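# Two head cameras and two sets of wristbands, part one

July 2023

I spent most of last week deciding which head camera to keep, and I want to write down how it went before I forget the details. 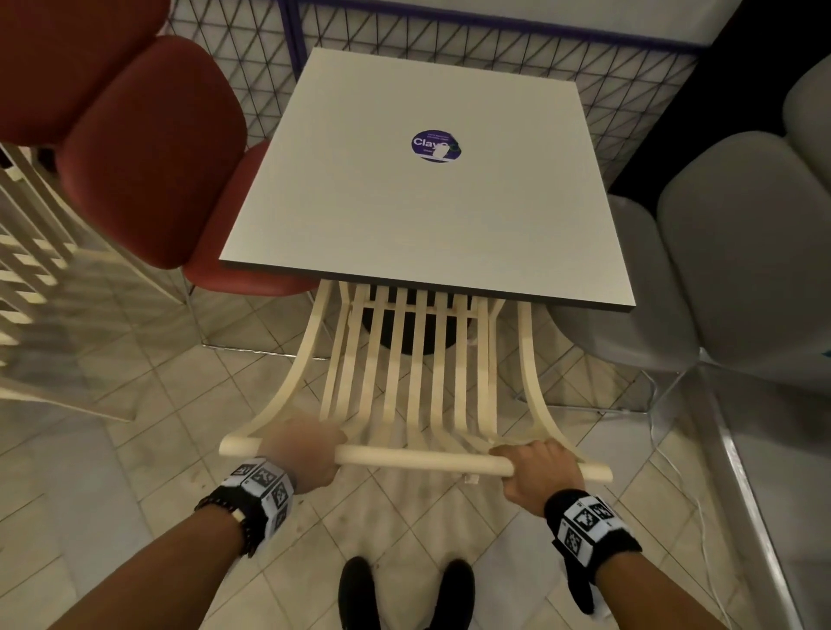 The short version is that I had two cameras on loan and two kinds of marker bands for the wrists, and I could only keep one of each. The cameras were the Tindari and the Rissanen. The bands were the flat ones from Sutitz and a faceted set that Tatsuya Yokoyama put together from printed panels and black straps. Everything gets recorded to the same logger, a Uvevex, so at least that part stayed the same all week.

What I need is simple to say. I wear the camera, I do ordinary things with my hands, and afterward I want to know where both wrists were in every part of the clip. The hand poses go to the arm controller, and the arm tries to follow. If the wrist position jumps, the arm jumps. I would like it not to jump.

## Where I tested

In our lab everything works. The light is even, the background is one color, and I always stand in the same place. So Despina Tsolakis suggested we go and record in a place with real furniture, and we moved the whole test out to a seating area with tables, different kinds of chairs and a tile floor. It was a good suggestion. Several problems showed up in the first hour that I had never seen in the lab.

The main task was moving chairs. Pull a chair out, push it back in, let go, do the next one. A chair is harder than a cup because both hands hold it at once, they are low down and close to the body, and the wrists turn while you pull. It also moves faster than you think. I did the slatted chairs first because the top rail gives you something round to hold, and then the upholstered ones, where you end up holding the back with flat hands and the wrists sit at quite a different angle.

## Tindari

The Tindari is the lighter of the two. I wore it through the whole first afternoon and my neck was fine. The lens is wide, which I liked more than I expected to. When I look at the table in front of me, my hands are still in view at the bottom, and I don't have to think about keeping my chin down.

The bad part is motion blur. If one hand moves quickly, the markers on that side smear and the tracker drops them. The other hand, if it is still, is tracked perfectly well. I tried the shorter exposure setting and it helped, but then the dark upholstery turned to mush and the clip was no good for anything else. I settled on the middle setting.

The mount is a plain strap with a ratchet. It slipped once when I bent down to get a cable. I tightened it one more click and it stayed.

## Rissanen

The Rissanen has the better picture. There is no question about it when you put two clips side by side. The edges are clean and the small markers can be read from farther away.

It is also narrow, and this is where it lost me. I had to tilt it down by hand to get my wrists in, and then the top of the table was gone. If I tilted it back up, my hands left the bottom of the picture every time I pulled a chair toward me. Despina tried it too. She is shorter than I am and her hands stayed in view a bit more, but she had the same complaint.

It gets warm against the forehead as well. You could live with it for 6 minutes at a time, but I would not want to do a full session with it.

## The bands

I wore the Sutitz bands on the first day and Tatsuya's on the second and third. The Sutitz ones are a soft strap with one large marker on top. They are comfortable and they look tidy. They work as long as the back of your wrist faces the camera. As soon as you roll your hand to grip something, the marker goes around the side and you have nothing.

Tatsuya's have several smaller square markers on angled white panels, so when one goes out of view another one usually comes in. You need the tracker to know how the panels sit relative to each other, and that took an evening of calibration for each band. After that it was far more stable. I counted dropouts on 235 short clips, using the Tindari for all of them, and the faceted bands lost the wrist completely in 3. I stopped counting for the Sutitz bands partway through because the answer was already clear.

Some notes on wearing them:

- Left and right have different codes. Put them on the wrong way and the arm controller mirrors everything. I did this once and lost a morning.
- The loose end of the strap should be tucked in or trimmed. It can swing in front of a marker.
- Watches and bracelets are fine if they sit next to the band and don't push it around. If the band rotates on the wrist, you have to calibrate again.
- Long sleeves are a problem. Push them up and keep them up.

## What the arm did with it

Back in the lab we played the clips through the controller with the arm running at reduced speed. With the Tindari and the faceted bands, the arm followed a two-handed pull well enough that I could tell which clip it was by watching. We only have one arm set up at the moment, so it was following the right wrist and ignoring the left.

Fast parts are still not good. When the markers blur, the controller holds the last position for a moment and then catches up, and the catch-up is a visible jerk. I added a filter in February for a different project and I turned it on again here. It takes the jerk out, but it adds a delay. For playback I don't care about delay. For live control I would.

With the Rissanen clips the arm stopped and waited each time the hands left the picture. That was safe, and also useless.

## What I'm keeping

I sent the Rissanen back on Thursday along with the Sutitz bands. If I were recording from a tripod I would choose the other way around on the camera, and I told them so in the return note.

Next I want to try a lighter panel material for the bands, and Tatsuya wants to move the markers a little closer to the hand to see if that improves the rotation estimate. I also have to fix the time offset between the camera and the Uvevex. It is 2 samples off at the start of every recording, always in the same direction, and I have been correcting it by hand. Part two will be about that, and about grippers, when the second one gets here.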